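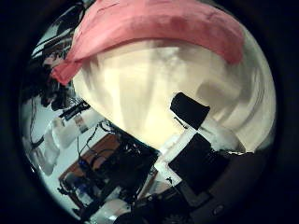

The Ploltberg lights are a run of odd glows reported over the moor above the village of Ploltberg, and I've been keeping my own entry on them going for years now, mostly because the other write-ups get so much wrong. People usually describe a pale disc with a soft edge, low down, hanging there for up to 6 minutes before it fades (or shoots off, depending on who you ask!). The colour is where everyone falls out. Some say white, some say orange, and the ones I trust most say a salmon sort of pink, pretty close to the pink cloth in the photo, with a redder line along the bottom just like the fold there. I've heard "coral" as well, and I'm happy with that.

Origin of the name

Locals called them the Gilbert lamps at first, after Gilbert farm, where the early sightings came from. The newer name stuck once Hugo Masson used it in his booklet, and I use it too, although a few older folk still grumble about it.

Main sightings

The best known one was in November, a bit after four in the morning. Ailsa Sutherland was driving home over the top road and pulled in at the cattle grid to watch. She drew what she saw on the back of a feed bill, and I've held that drawing – it's lovely, all smudgy pencil. Loïc Le Goff saw something very like it from the Soruvell side and reckoned it was 60 metres up, but he's a roofer and I'd take his word on heights over mine any day.

Masson's list has 292 reports in it. I've been through the lot and I think plenty are the same night told twice, so treat that number with care.

Explanations

Shinji Nakajima thinks it's headlamps from the Fodard road bouncing off low mist, and he's walked the route to test it. Tzu-hsuan Lo prefers marsh gas. I lean towards visitors of some kind, I'll admit it, though the mist idea does fit the shorter sightings quite well.

See also

Soruvell hum; Fodard crop rings; Gilbert farm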